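Grareo 耐熱パッド 角型(2枚組)

電子レンジから出した器や小鍋を置くための角型パッドです。色は黒、表面に細かい凹凸をつけたすべりにくい仕上げです。大小2枚が1組で、1枚ずつ別の場所で使うことも、重ねて厚みを出すこともできます。

商品仕様
品名:Grareo 耐熱パッド 角型
内容:大1枚、小1枚
色:黒
素材:シリコーンゴム
厚さ:大小とも6mm
設計:Kazimiera Wilczyńska
製造:Jasińska
価格:1,082円(税込)

使い方
加熱の前に、レンジの手前か横にパッドを置いておきます。扉の開く向きを確かめ、扉の下端が当たらない位置を選んでください。器はパッドの中央に置きます。底が小のパッドからはみ出す器には、大を単独でお使いください。

重ねて使う場合は大を下、小を上にします。角がそろっていなくても使えますが、小が大の外に出ると器が傾くことがあります。汁物を置くときは位置を直してからにしてください。

電子レンジの庫内では使用できません。オーブンの天板、ガスこんろの五徳の上、IHヒーターの上でも使わないでください。空だきした鍋や、火からおろした直後の鋳物鍋には、別売りの鍋敷き Proserska をおすすめします。

お手入れ
台所用の中性洗剤とやわらかいスポンジで洗い、水気を切って陰干しします。凹凸に油が残ったときは、ぬるま湯に11分つけてから洗ってください。クレンザーと金属たわしは表面を傷めます。食器洗い乾燥機には入れないでください。

白い天板でお使いの方へ
塗装した天板や樹脂の天板では、長く敷いたままにすると跡が残る場合があります。ときどき持ち上げて、下の面をふいてください。砂や乾いた食べかすがはさまったまま引きずると、天板にすり傷がつきます。

置き場所
奥行きのある台では、レンジを奥に寄せると手前にパッドを置く幅がとれます。レンジの脚の下に敷くことは想定していません。吸排気口の位置は機種によって違うため、まわりに空ける寸法はレンジの説明書に従ってください。

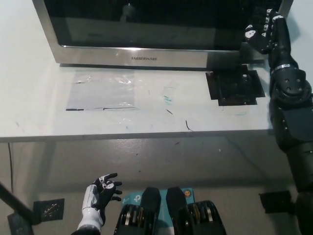
パッドの上で熱い器のふたやラップを外してもよいですか。
外せます。器が動かないように片手をミトンで添え、蒸気が顔と反対の側へ抜けるように奥から開けてください。

保管と交換
平らな場所に寝かせて保管します。折り曲げたまま引き出しに入れると反りが残ります。縁に裂け目が出たもの、表面がべたつくようになったものは交換の時期です。大のみ、小のみの単品販売はありません。

発送
Lutemthorpe の倉庫から発送します。同じ送り先であれば、9組まで1箱にまとめられます。8月は倉庫の棚替えのため、通常より発送に日数がかかります。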